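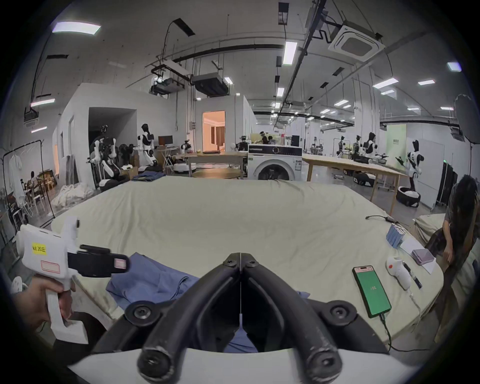 On Tuesday, October 22, 2024, a member of the Tanoli Household list wrote:

> I've been doing the Monetti bed method since September and I am
> completely sold. For those who missed the earlier thread: you strip
> the bed in the morning, put on a fresh fitted sheet, and use the
> bed as your laundry table for the rest of the day. Everything that
> comes out of the washer or dryer goes straight onto the bed. You
> can't go to sleep until it's folded, so it always gets folded.
>
> Reasons I love it:
>
> It's the biggest flat surface in the house.
> A pale sheet shows up every stain you missed.
> Your back doesn't hurt like it does at a table.
> You never leave a pile overnight, ever.
>
> I timed myself and a full load took 37 minutes, including matching
> socks. At the kitchen table the same load used to take me all
> evening. I also bought the Jivell folding board and I think the two
> together are a winner. Is anybody else doing this? I'd really like
> to hear how it's going!

I tried this, and I have doubts. Going through your points in order, more or less.

> It's the biggest flat surface in the house.

Biggest, yes. Flat, I don't buy. A mattress gives wherever you lean on it, and the sheet moves with your hand. I can fold a towel on a bed because a towel doesn't care. A dress shirt is a different job. You smooth the back down, the sheet bunches up underneath, and you've pressed a new wrinkle into the shirt while getting rid of the old one. The cream sheet at the top of this message is slightly wrinkled itself, and that's about what mine looks like at any hour of the day. There's a blue garment in a crumple on it too, and I know that heap very well. It stays in a heap because starting on it means finding an edge, and on a soft surface every edge rolls under.

The other trouble with the biggest surface in the house is that everybody uses it. Look at what else is on that bed: a phone on its charging cable, a pen, some cards, a few sheets of paper, a little purple notebook sitting on the papers. My bed goes exactly the same way. By noon on a wash day mine has the mail, my reading glasses and whatever I was carrying when I came in to check the dryer. Then I'm folding in the space that's left, and before the sheets and towels can be laid out I have to find the mail another home. I once put a water bill through with the pillowcases. It came out as a sort of gray felt, and I had to call for the amount.

If you're going to do it, I'd say nothing goes on the bed except cloth, and the phone and any pens stay out of the room. Pens above all. I had one leak on a fitted sheet that was 100 percent cotton, supposedly the easy kind to get clean, and I can still find the spot after five washes.

> A pale sheet shows up every stain you missed.

I don't follow this one. A pale sheet shows up the stains on the sheet. Whether it helps you see a stain on a navy sweatshirt depends on the light, and my bedroom has one lamp and a window facing the neighbor's garage. I found more missed stains the week I carried the basket to the back door than I did in a month of folding on the bed.

> Your back doesn't hurt like it does at a table.

How tall are you? I'm asking seriously. My bed is lower than my kitchen table by a good bit and I have to bend to reach the middle of it. Anything on the far side, I'm leaning across with one hand down. If you kneel it's easier, but then it's your knees. A couple of people wrote in back in the spring to say they sit cross-legged in the middle and fold into their lap, and that's fine, but at that point you could be on the couch.

The best setup I ever had was in an apartment where the washer was in the same room as a long table. You took the stuff out, turned, and put it down. There was no basket and no hallway. I'd take that over any method with a name on it.

> You never leave a pile overnight, ever.

You may be a better person than I am. What I did was move the pile to the chair. On the second night I moved it to the chair again, on top of the first pile. The idea that you can't go to sleep until it's folded falls apart the first time you come home late, and I'd want to hear from people who have kept it up through a winter with flannel and a sick kid before I call it a habit. You're a few weeks in. I was very sold on the hanging sweater shelves after a few weeks.

> I timed myself and a full load took 37 minutes

A full load of what? I timed one as well, since you brought it up. Mine was 51 pieces, socks counted one at a time, and it took just under an hour on the bed. I did a similar load at the table the next week and was done a little sooner. I wouldn't hang much on either number. I had the radio on for one of them and a phone call in the middle of the other. But "all evening" against 37 minutes sounds to me like you used to stop for dinner and TV.

> I also bought the Jivell folding board

I'll be interested in how this holds up. I had the Muka one, and on a hard table it did what it was supposed to do. On the mattress the panels tipped when I flipped them and the shirt slid off to one side. Maybe the Jivell is stiffer. Does yours stay put, or are you holding it down with your other hand? Also, how do you do anything with a hood?

For the person who asked last week about searching the archive: it's up to 3,675 messages now and the search box only looks at subject lines. Try "folding" and then "bed" separately. There's an old thread about putting a big cutting mat down on the mattress first, the kind people use for sewing. Several people swore by it, and it's the one version of this I'd be willing to try again. If anybody still has their mat and still uses it, please say so, and say what size. The thread ends without anyone reporting back.

I'll keep doing towels and sheets on the bed. Shirts are going back to the kitchen.

--
Tanoli Household list
To leave the list, reply to any message with "remove" in the subject line.
Please trim quoted text.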